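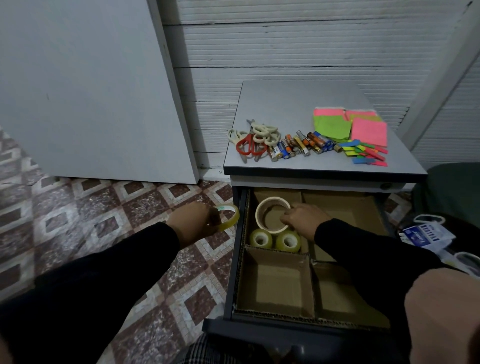
Visit report: Merholm stores depot, Wemamance

The Merholm depot is on the eastern side of the Wemamance industrial estate, behind the bus workshops. It handles stationery, small tools and cleaning stock for the company's field offices. The open morning was held in November and ran from 9 am until a little after noon. I went because our own office is due to replace its supply cupboards before the end of the financial year, and Merholm had offered to show visitors how it lays out and refills its drawer cabinets.

Arrival and site

Parking is on gravel at the side of the building. Visitors sign in at the roller door and are given a vest and a printed floor plan. The plan was out of date in one respect: the returns cage has moved to the north wall, and the space marked for it is now taken up by pallet racking. Enclosed footwear was required, and the invitation said so.

The building is a single steel-framed shed with a mezzanine at the south end. Floor area was given as 4000 square metres. Lighting has been changed to LED throughout. Noise was low, apart from the strapping machine near dispatch.

Receiving

Goods come in on the Skoter line, the depot's name for the roller conveyor between the dock and the sorting benches. It is a gravity conveyor in three sections, with a hinged gate so that people can cross. Cartons are opened at the benches, checked against the delivery docket and split into shelf quantities. Anything without a docket goes to a yellow-taped area and stays there until purchasing has dealt with it. Two cartons were waiting when we passed.

Shelf labels are printed at the bench. The label carries the item code, a plain description and the reorder point. I would have liked to see the unit of issue in larger type. On our own shelves, confusion between "each" and "box" accounts for most of the wrong orders.

Drawer cabinets

This was the part I had come for, and it took up most of an hour.

Merholm uses metal drawer cabinets for office consumables. The depot calls its layout the Keskin plan, after the building where it was first used. Each drawer gets a cardboard insert with partitions, and each compartment is given to one type of item. Nothing is stored loose in a drawer without an insert.

The method for setting up or resetting a drawer is short:

Take everything out and put it on top of the cabinet, grouped by type.
Check that the insert sits flat and the partitions are square.
Put the tape back first, at the rear.
Fill the remaining compartments from back to front.
Close and reopen the drawer once to check that nothing catches.

Tape goes first as it is the bulkiest item and sets the clearance. Masking tape and clear tape share the rear-left compartment. Rolls are placed upright or flat according to width, and the clear tape is kept together so that a part-used roll gets picked up before a new one. The other compartments take scissors, batteries, sticky notes and index flags. Their positions vary between cabinets, depending on what the office uses most.

Scissors caused the most discussion. Handles tangle when several pairs are dropped in together, and the tangle is worse when the pairs are of the same pattern. The depot's instruction is to lay them with the blades all pointing the same way, toward the back of the drawer. A visitor from a school asked whether a rack would be better. The answer was that a rack takes up height and stops the drawer from closing on the shallower cabinets.

Batteries are kept in a compartment of their own, away from anything metal. Mixed brands are accepted in the working drawers but mixed sizes are not. Used cells go into a separate tub at the end of each row and are never put back into a drawer. I asked whether cells are tested before they go back in. They are not, unless there is doubt about where they came from.

Sticky notes are sorted by size and then by colour, if there is time. Index flags are the weak point of the plan. They are small and slippery, and they slide under the partitions. One of the trial cabinets had a shallow tray glued into the flag compartment, and this seemed to hold them well enough. The tray is not yet part of the standard insert.

Insert dimensions

The standard insert is cut to 610 mm by 200 mm for the long shallow drawers on the mezzanine. Other drawers are measured individually and cut on site from flat sheet. Corrugated board was chosen over plastic for cost, and it can be trimmed with a utility knife. Its drawback is wear at the slots. After repeated pulls the partitions begin to lean, and a leaning partition lets rolls of tape creep into the next compartment. Merholm replaces an insert when a partition no longer stands up without support. No fixed interval is used.

I checked several slots by hand. Those cut along the flutes were noticeably softer than those cut across them — worth remembering if we make our own.

Locks and keys

Cabinets are locked at the end of each shift. Keys are held on a board next to the shift desk and signed out on paper. An electronic key cabinet was priced last year and not purchased. The paper sheet looked tidy and up to date on the day.

Dispatch

Orders are picked into grey tubs with the docket clipped to the short side. A full tub is weighed, strapped and placed on the outbound rollers. The depot serves 28 field offices from this dock, with a morning and an afternoon run. Tubs come back empty on the same vehicles. We watched one afternoon run being staged early to make room for the visitors' morning tea, which was served on the packing benches and included a very good date loaf.

Points for our own office

The drawer inserts could be adopted with little expense. We already have clean carton board in the recycling bay, and the cutting is simple. I would start with one cabinet in the copy room and measure each drawer separately, as ours are not all from the same maker.

The separate battery compartment should be adopted in any case. At present our cells share a drawer with paper clips and bulldog clips.

I would not copy the key sheet. Our office is smaller and the cupboards are in view of the front desk.

Merholm will send the cutting template to anyone who left an email address on the sign-in sheet. Mine is on it. The next open morning is planned for autumn, and bookings will be taken through the depot office.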